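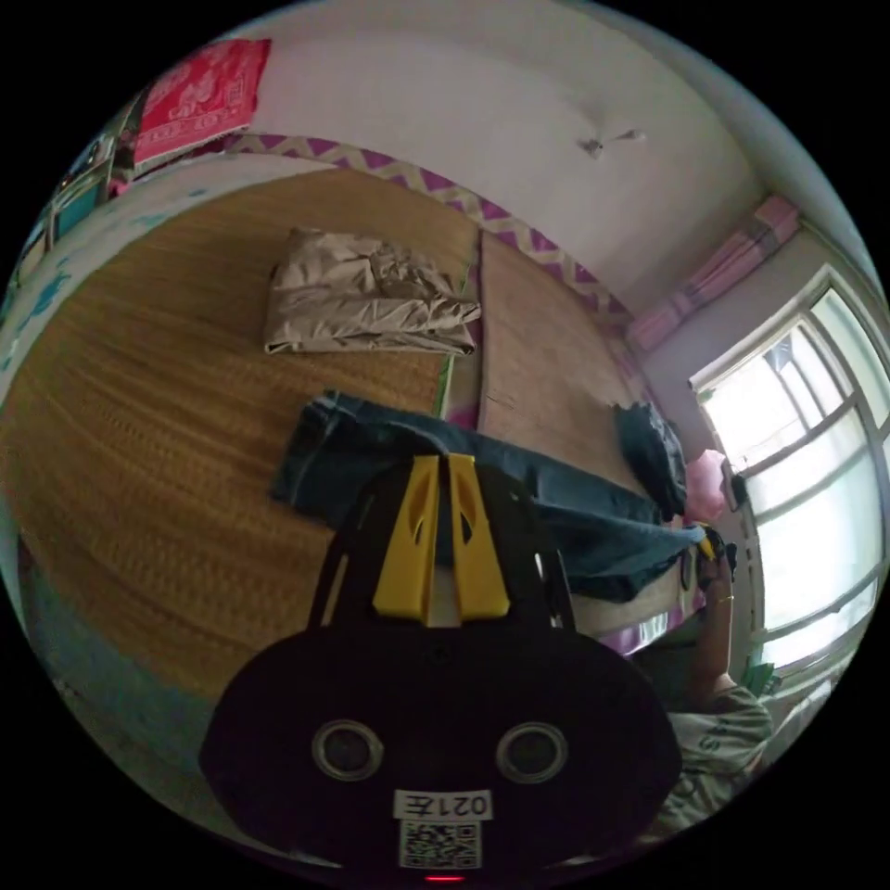 Tâm Quan thinks jeans should be folded in thirds and never rolled, and told me so before I'd even said hello. I'd only stopped by the laundry swap on Dalent Street to drop off a bag!

The swap is back for June, upstairs at the Norkden hall, and it's busier than I've ever seen it. People bring clean clothes they no longer wear, learn to fold them so they stack properly, and go home with something else. By closing on the first evening 700 pieces had come in, and 22 families had signed up for the folding lessons. Denim is the hard part — thick seams, cuffs that won't lie down — and Tâm says a bed with a straw mat on it beats any table, as you can stretch the legs out full length and press from the waist down.

I tried it at home on my oldest pair and, well, they fit in the drawer now.

Doors open at 2 p.m. and the swap runs through June 24. Coats go to the Jurkum Road branch instead.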